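Teach station check, bin cell 3 – hand guiding and remote
Lirneo side, Wednesday shift
124 comments | 30 shares

Filled in as I went round. Anything marked OPEN needs somebody before the next teaching block. Items with no comment were fine.

BEFORE POWER

1. E-stop on the pendant, pressed and released. OK. Bit stiff.
2. E-stop at the remote seat. OK.
3. Enabling switch, all positions. OK. Let go = stop, squeeze hard = stop. Tried it with a glove on as well, same.
4. Pendant cable run. OPEN. Still on the floor where people step. Wants a cover strip or a different route.
5. Floor around the cell. Carpet edges flat, no lifted corners. Loose paper to be picked up before anyone stands in there with the arm live.
6. Clamps on the bins. Push test by hand, both bins. No movement. Re-check after lunch, they creep when the arm leans on a wall.
7. Bin walls. Scratched, no splits. Leave.

ARM AND CABLES

8. Cable bundle, full wrist turn each way at slow speed. OK but tight one way. Watch it – the loop stands out a fair bit and in hand guiding that's exactly where people put there hand.
9. Cable ties. None missing, ends trimmed.
10. Connectors. Hand tight, no play.
11. Finger tips. Tugged each one. OK. Spares in the Imhof drawer, down to the last bag.
12. Payload setting matches the gripper that is on it. Was WRONG at first check, still had the old gripper weight from the Dolel job. Arm drifted down when I went into hand guiding. Fixed, saved, tried again, holds.

HAND GUIDING

13. Speed limit in guiding mode set before first touch. OK.
14. One hand on the arm, one on the switch. Read out to everyone on the list, signed.
15. Grip point. Hold at the link, clear of the joints and clear of the cable loop. No fingers between gripper and bin wall.
16. Record starts only when teacher says go. Had two people talking over each other last week, so one voice only.
17. Approach from above, straight down the last bit. Coming in sideways drags stuff into the front wall and the demo is no good anyway. 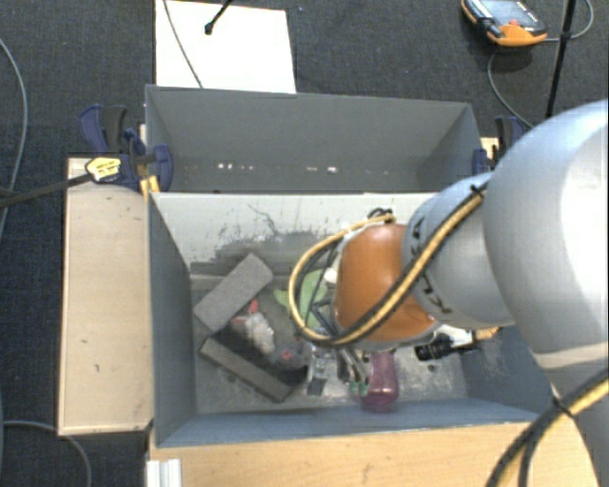 Fahad Khattak wants item 17 loosened. With a mixed bin, he says, half the parts can't be reached straight down, and if every demo comes in from the top then that is all the arm will ever learn to do. He'd allow a tilt so long as the wrist stays above the wall.

Fair enough. Tilt allowed, wrist above wall height, slow speed only. Changed on the master sheet. Not for first-day people.

REMOTE

18. Remote seat can see the whole bin without leaning. OK after moving the stool.
19. Lag check. Wave the handle, watch the arm. OK. If it feels late, stop and say so, don't push through it.
20. Handle zeroed before clutch in. OK. Arm jumped on the first try becuase someone left the handle twisted over. Zero it every time.
21. Force limit into bin floor. OK. Pressed down on purpose, it tripped where it should.
22. Spotter at the cell whenever the remote seat is live. OPEN. No name down for the late slot. No spotter, no remote.
23. Hard and heavy items in the mix. Go slow on the blocks. If one slips out of the fingers let it drop, do NOT reach in.
24. Anything that rolls or jams against a wall – stop, clutch out, drives off, then clear by hand.

AFTER

25. Arm parked clear of both bins.
26. Bad demos tagged bad the same day. We have 700 saved and a chunk with no tag at all. OPEN.
27. Pendant back on its hook. Wasn't.

Open: 4, 22, 26. Next check in November unless the gripper gets changed, then straight away.

COMMENTS (3 shown)

tillybench
Item 12 got us too. Payload wrong and the arm sinks on you as soon as you squeeze the switch. Should be item 1 imo

R. at Hidside
Do you re-zero between operators or only between sessions? We do both, costs a few seconds.
 > Both from now on. Will add to 20.

morrow_k
can we get a printable version of this

Load more comments

RELATED
Cell 3 clamp log
Remote seat setup, short version
Tagging demos: good, bad, partial
Dolel gripper swap notes
Cable routing at the wrist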